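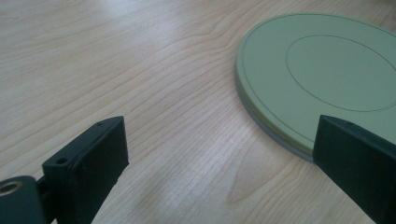 Letus 원판 취급 데이터 카드

이 저장소를 찾아와 주셔서 고맙습니다. Letus는 Hunarov에 있는 Thiele 작업장의 마무리실에서 원판을 집고, 옮기고, 내려놓는 일을 손잡이형 그리퍼로 기록한 데이터 모음입니다. 로봇을 학습시키려고 모은 자료이지만, 처음부터 끝까지 그 일을 매일 하던 분들과 함께 만들었고, 그래서 이 문서에도 파일 설명 못지않게 사람 이야기가 길게 들어 있습니다. 급하신 분은 "데이터 구성"부터 읽으셔도 됩니다. 다만 시간이 조금 있으시면 차 한 잔 옆에 두고 천천히 읽어 주세요.

어떤 일을 기록했나

마무리실에서는 납작한 원판을 탁자 위에서 한 장씩 다룹니다. 집어서 살펴보고, 방향을 맞추고, 다음 자리로 넘기는 일입니다. 말로 하면 한 줄인데 해 보면 그렇지가 않습니다. 얇은 원판은 바닥에 딱 붙어 있으면 손톱 끝으로도 잘 안 들리고, 테두리를 세게 누르면 층이 어긋날 수 있습니다. 오래 일한 분들은 원판을 살짝 밀어 한쪽을 띄운 다음 집는데, 본인들은 그렇게 하는 줄도 모르고 계셨습니다. 첫 녹화를 같이 돌려 보다가 Rukhsana Bajwa 님이 "내가 저렇게 해요?" 하고 한참을 웃으셨던 기억이 납니다.

탁자는 밝은색 나무 상판이고, 원판은 윗면이 연한 녹색이며 옆에서 보면 층이 겹쳐 있습니다. 윗면에는 가는 원형 선이 테두리와 나란히 나 있습니다. 모델을 만드시는 분이라면 나뭇결을 눈여겨보시기 바랍니다. 결이 꽤 뚜렷해서, 저희가 처음 쓴 윤곽 검출기는 굽은 나뭇결을 원판 가장자리로 자꾸 착각했습니다.

데이터 구성

전체 에피소드: 583개
그중 평가용: 68개 (학습에 섞지 말아 주세요)
작업자: 3명
사용한 그리퍼: 2대, 같은 모양
카메라 위치: 그리퍼 위, 손가락 쪽을 향함
한 에피소드의 범위: 그리퍼가 원판 쪽으로 다가가는 순간부터 내려놓고 물러날 때까지

에피소드마다 영상, 손가락 간격 기록, 그리고 짧은 메모 파일이 하나씩 있습니다. 메모는 작업자가 직접 적었습니다. "미끄러짐", "다시 집음"처럼 짧은 것도 있고, 원판을 어느 쪽에서 밀었는지 자세히 쓴 것도 있습니다. 맞춤법은 고치지 않았습니다. 읽다 보면 누구 글씨인지 목소리까지 들리는 듯해서, 저희는 이 메모들을 꽤 아낍니다.

실패한 시도도 지우지 않고 남겨 두었습니다. 메모 파일의 "결과" 칸으로 걸러 쓰시면 됩니다. 평가용 묶음에는 한 번에 집지 못하고 다시 시도한 에피소드가 일부러 많이 들어 있으니, 점수가 낮게 나오더라도 너무 실망하지 마세요.

녹화 방법

작업자는 그리퍼를 손에 들고 평소와 같은 자리에서 일했습니다. 녹화는 교대 시작 뒤 손이 풀린 다음에 했고, 할당량은 두지 않았습니다. 처음에는 손가락 두 개짜리 도구로 일하려니 답답하다는 말씀이 많았습니다. 당연한 말씀입니다. 열 손가락으로 하던 일이니까요. 그래도 며칠 지나자 각자 나름의 요령이 생겼고, 그 요령이 서로 달라서 데이터가 한결 풍성해졌습니다.

손가락을 벌린 채로 원판에 다가가는 구간이 생각보다 깁니다. 초기 버전에서는 이 구간을 잘라 냈는데, 접근 각도가 성패에 큰 영향을 준다는 걸 Guido Negri 님이 짚어 주셔서 다시 살렸습니다. 예전 버전을 받아 두신 분은 번거로우시더라도 새로 받아 주세요.

일하는 분들에게 달라진 것

이 항목을 데이터 카드에 넣을지 저희끼리도 말이 좀 있었지만, 넣기를 잘했다고 생각합니다.

지금 마무리실에는 로봇 팔이 한 자리에 들어와 단순히 옮기는 작업을 맡고 있습니다. 검사와 방향 맞추기는 여전히 사람이 합니다. 손목이 아프다는 이야기는 줄었다고들 하십니다. 대신 로봇이 멈추면 가서 살펴보는 일이 새로 생겼고, 이게 또 은근히 신경 쓰이는 일입니다. Nele Pfeiffer 님은 예전에는 손이 바빠도 머리는 쉬었는데 이제는 반대가 되었다고 하셨습니다. 좋아진 점만 적을 생각은 없어서 그대로 옮깁니다.

교대표도 바뀌었습니다. 토요일 근무가 없어진 것을 반기는 분도 있고, 수당이 줄어 아쉬워하는 분도 있습니다. 수당 문제는 아직 이야기 중이고, 저희가 여기서 결론을 적을 수 있는 일이 아닙니다. 로봇 옆자리를 누가 맡을지는 돌아가며 정하고 있으며, 원하지 않는 분은 빠질 수 있습니다.

동의와 사용 조건

녹화에 참여한 분들은 모두 서면으로 동의하셨고, 언제든 자기 에피소드를 빼 달라고 요청하실 수 있습니다. 요청이 들어오면 다음 배포본에서 삭제하고 변경 기록에 에피소드 번호만 남깁니다. 얼굴과 음성은 배포 파일에 들어 있지 않습니다.

연구와 교육 목적으로는 자유롭게 쓰셔도 됩니다. 한 가지만 꼭 부탁드립니다. 이 자료로 작업자 개인의 속도를 재거나 서로 비교하지 말아 주세요. 참여하신 분들과 맨 처음에 한 약속이고, 그래서 작업자 구분 번호도 에피소드마다 섞어 두었습니다.

알려진 한계

탁자와 조명이 한정되어 있어 다른 작업장에서는 성능이 떨어질 수 있습니다. 상판에 빛이 반사되어 나뭇결이 하얗게 날아간 구간도 있습니다. 그리퍼 손가락이 원판 테두리를 가리는 장면이 흔하고, 원판이 화면 밖으로 일부 나가 있는 경우도 많으니 전체 원이 보인다고 가정하는 방법은 권하지 않습니다. 손가락 간격 기록은 영상보다 조금 늦게 시작되는 에피소드가 있으며, 해당 목록은 "시간차" 파일에 정리해 두었습니다.

Claltevell 작업장에서 모은 자료는 형식이 달라 이 묶음에 넣지 않았습니다. 7월에 형식을 맞춰 따로 올릴 계획입니다.

문의와 감사

파일이 열리지 않거나 메모에서 이상한 점을 찾으시면 저장소의 문의란에 남겨 주세요. 데이터 관련 질문은 Jörg Kohlhase가, 작업장과 동의 절차에 관한 질문은 Dirk Sperling이 답합니다. 답이 조금 늦더라도 빠뜨리지 않고 읽고 있습니다. 낯선 도구를 들고 같은 원판을 집고 또 집어 주신 마무리실 여러분께 깊이 감사드립니다.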